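Dear Quyên Doãn,

Thank you again for backing the push button refurbishing bench at Flalville. It has been a full and mostly happy stretch since we last wrote, and I am glad to have good news to pass along.

The Bundska conveyor is in, set up between the white table and the steel counter, and everyone has taken to it. We have finished 47 buttons so far, with 17 still waiting on parts from Jeston. Two came back to us with worn springs, and Hòa has already put those right – she is far more patient with small parts than I will ever be! Two new trainees started in November and are learning to tell a stop button from the other kinds before they go near a screwdriver.

Your grant also covered the curtain behind the counter, and the room feels much calmer for it. What remains is a set of small bins for loose screws and a second lamp, both within the budget you approved.

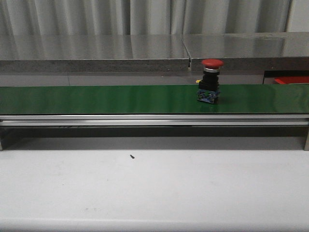
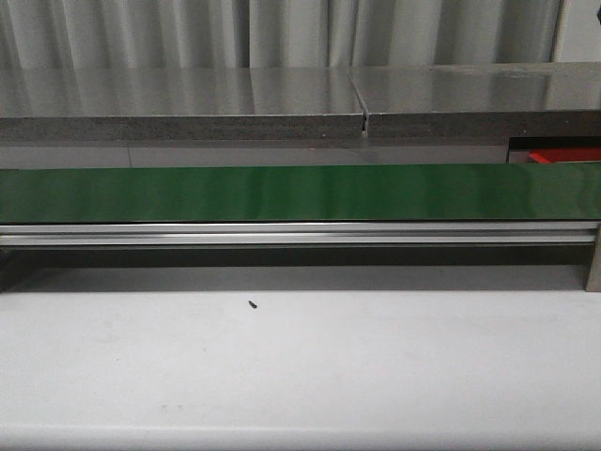
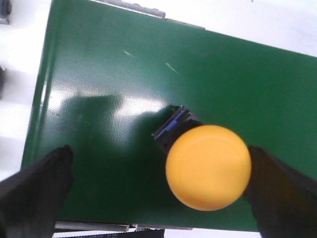 The green belt at the bench, with a red-capped button in the first photo and a yellow-capped one in the third.

With warm thanks,
Hòa's bench partner and the Từ workshop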